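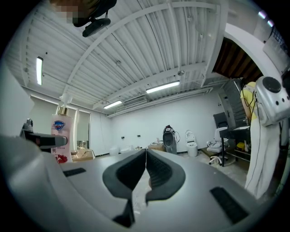
May, by the Allham tooling desk

I've come around to a boring opinion: most of our planning bugs are really logging bugs. Last Tuesday I lost a whole afternoon to a planner that kept closing the fingers 200 milliseconds early. I rewrote the cost function twice – felt very clever, too! Then I opened the raw log and found two clocks that didn't agree.

Fimden, our replay tool, had been smoothing over the gap the whole time. Pretty plots, wrong times. I'd trade half its features for one ugly red warning. We have 688 recordings, and I now want to recheck every one of them before I touch the planner again.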